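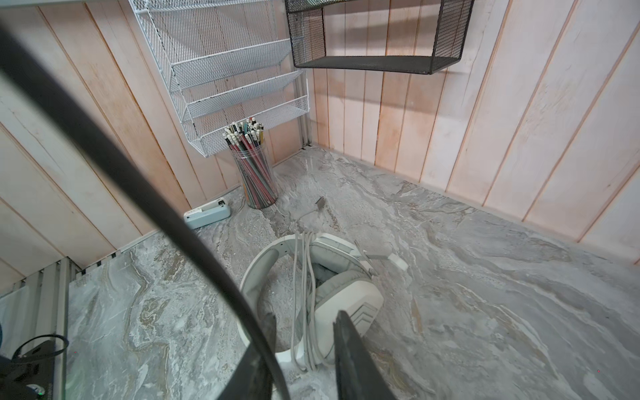 The wall organizer in white, in the corner over my own desk, with the clear pencil cup under it.

Kuvthorpe Wall Organizer, White Mesh
$34
Ships from Conbridge

I'm Inese Paju and I run this little shop, so I get to hang things up at home before I list them (best part of the job!). This one went up in November and I'm not giving it back.

It's white wire mesh, tiered, and the baskets tilt outward so you can reach in without standing up. I hung mine right in the corner on the plank wall, low enough that the bottom basket sits just over my pencils. White on those pale pink boards looks so calm to me - I had black picked out first and sent it back.

What goes in it? Mail, notebooks, the charger I'm always hunting for. The mesh is fine enough that pens mostly stay put, but I still like a separate cup for pencils. A clear one is nice if you have a lot of colors, and you can spot the teal one right away. My headphones stay down on the desk where I can grab them.

Screws and wall plugs are in the box. On wood planks you can skip the plugs and go straight in, but drill small holes first, 5 of them if you use the center one too. Please don't try sticky strips. I did, and I had paper all over the floor at six in the morning.

Dust it with a dry paintbrush, a soft one.

Pencil cup sold separately, $9. Headphones and pencils not included.
Orders over $170 ship free. Returns within 34 days, unused, in the box.

Page updated Thursday, March 16, 2023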